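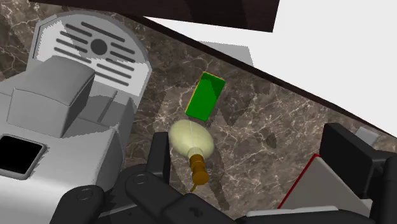 갈색 대리석 상판 렌더. 왼쪽이 커피머신

제목: 주방 상판, 갈색 대리석 무늬로 가면 후회할까요?
글쓴이: 보리차한잔 | 2018.12.11 | 조회 437

안녕하세요, 맨날 눈팅만 하다가 처음 글 올려요. 23년 된 아파트 주방을 싹 뜯게 됐는데 상판에서 딱 막혔습니다ㅠㅠ 저는 진한 갈색에 연한 실금 같은 무늬가 들어간 대리석 느낌이 너무 좋거든요. 근데 남편은 무조건 흰색이래요. 집이 북향이라 어두운 상판 깔면 동굴 된다고...

업체는 두 군데 가봤어요. Callberg 쇼룸은 천연석 위주고, Vondik은 엔지니어드스톤을 밀더라고요. 견적 차이가 111만 원 났습니다. 천연석이 비싼 쪽이요. 관리 힘들다는 말이 많아서 써보신 분들 얘기 좀 듣고 싶어요!

댓글

감자전장인
천연 대리석 쓰다가 이사 나온 사람입니다. 예쁜 건 인정! 근데 레몬즙 한번 흘리고 바로 안 닦았더니 광이 죽어서 동그랗게 자국 남았어요. 코팅을 해도 산에는 장사 없더라고요. 저는 다시 하라면 안 합니다.

달밤라떼
저는 반대예요. 어두운 대리석 쓴 지 10년 넘었는데 아직도 아침마다 쓰다듬어요ㅋㅋ 자국이요? 있죠, 많죠. 근데 무늬가 얼룩덜룩하니까 웬만한 건 묻혀서 안 보여요. 흰색이었으면 커피 얼룩 때문에 진작 속 터졌을 듯.

감자전장인
@달밤라떼 얼룩이 안 보이는 거랑 없는 건 다르죠. 안 보여서 안 닦게 되는 게 더 문제 아닌가요?

달밤라떼
@감자전장인 저 매일 닦는데요...;; 사람마다 다른 거지 왜 안 닦는다고 단정을 하세요.

수세미3호
두 분 진정하시고요ㅎㅎ 글쓴님 요리 많이 하세요? 그게 제일 중요해요. 저희는 매일 김치 썰고 간장 끓이는 집이라 Vondik 엔지니어드스톤으로 갔는데 김칫국물은 신경 안 쓰고 살아요. 대신 뜨거운 냄비 바로 올리면 안 된다고 해서 받침은 꼭 씁니다.

보리차한잔 (글쓴이)
와 댓글 감사해요! 요리는 주말에만 좀 하고 평일엔 거의 커피랑 빵이에요. 커피머신은 하루에 몇 번씩 돌리고요. 김치는... 남편이 도마 없이 썰까 봐 그게 걱정이네요ㅋㅋ

북향살이
북향집 거주자로서 한 말씀. 남편분 말도 일리가 있어요. 저희도 진한 갈색으로 했는데 상부장 밑에 조명 안 달았을 때는 진짜 우중충했거든요. 나중에 Skirnora 바 조명 달고 나서 완전 딴 집 됐어요. 전선은 공사할 때 미리 빼달라고 하세요. 저는 뒤늦게 하느라 타일 두 장 깼습니다.

감자전장인
조명은 저도 동의. 그리고 상판 말고 싱크볼 주변 마감도 꼭 물어보세요. 실리콘 색 잘못 맞추면 어두운 상판에 흰 줄이 쫙 가요. 저희 집이 그랬음.

새벽두시
다들 표면만 얘기하시는데 이음매는요? ㄱ자 주방이면 꺾이는 데서 무늬가 뚝 끊겨요. 저는 Mutiso에서 했는데 무늬 배치를 종이에 그려서 미리 보여주더라고요. 그래도 실물은 좀 달랐어요. 천연석이면 꼭 원판 보러 가세요. 샘플 조각만 보고 고르면 느낌이 많이 달라요.

달밤라떼
원판 보러 가는 거 강추요! 저는 같은 이름 돌인데 하나는 회색기가 돌고 하나는 거의 초콜릿색이었어요. 사장님이 알아서 골라준다고 해도 직접 가세요.

보리차한잔 (글쓴이)
이음매는 생각도 못 했네요. 저희 ㄱ자 맞아요ㅠㅠ 일단 남편이랑 Callberg에 원판 볼 수 있는지 물어보고, 조명 전선은 무조건 빼달라고 할게요. 혹시 벽 타일은 다들 무슨 색 하셨어요?

북향살이
아이보리 무광이요. 순백색은 갈색 옆에 두니까 좀 차가워 보여서 바꿨어요. 줄눈은 타일보다 한 톤 진하게!

수세미3호
저는 흰색 유광인데 기름 튄 거 닦기엔 이게 제일 편해요. 무광은 좀 문질러야 하던데.

감자전장인
무광도 무광 나름이에요. 샘플 받아다가 식용유 한 방울 떨어뜨려 보세요.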